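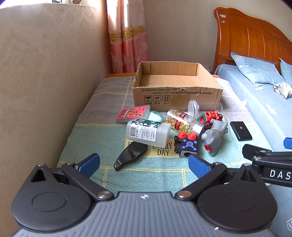

*Items set out before the open carton, Tirncombe, session 28.*

The Mulent handling rules ran to 123 clauses, and clause 2 was the one that stopped sessions: no item shall enter the container until the auditor has recorded its state.

The auditor recorded states. It was a Stadoto unit, licensed for domestic premises, and it had no arms. It held a copy of the rules and a line to the depot at Adugna, and it spoke only when a clause applied.

"Item, clear bottle, gold contents," it said. "State?"

"On its side," said the operator.

"On its side is a position. Clause 2 requires a state."

The operator looked it up. States were listed in an annex issued in February, as follows: intact, damaged, open, unknown. Position had been removed from the annex in the same revision, following over 2910 objections.

"Intact," she said.

"Basis?"

"I can see it."

"Visual basis is accepted for glass. Is it glass?"

She considered this. The annex did not say what to do about a thing that might be glass. She had asked Adugna the same question twice and received the same form both times — a form for reporting broken glass.

"Unknown," she said.

"Unknown is accepted. Next item."

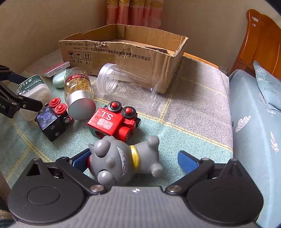
The rules said nothing about order, so she worked by reach. Small items first, then anything with a face. The second provision was her own and she had never submitted it for approval.

"Item, cat," said the auditor. "State?"

"Intact."

"Basis?"

"Contact. Left pad."

A pause followed. Contact basis fell under clause 28, which was long, and the auditor read all of it each time in case it had changed.

"Clause 28 requires contact on both sides," it said.

She checked the gap on the right and began to close it at the permitted rate. The permitted rate was slow. Outside a van went by, and then another.

"Recorded," said the auditor. "Next item."

She entered the date, 07/01/2025, at the top of the next sheet.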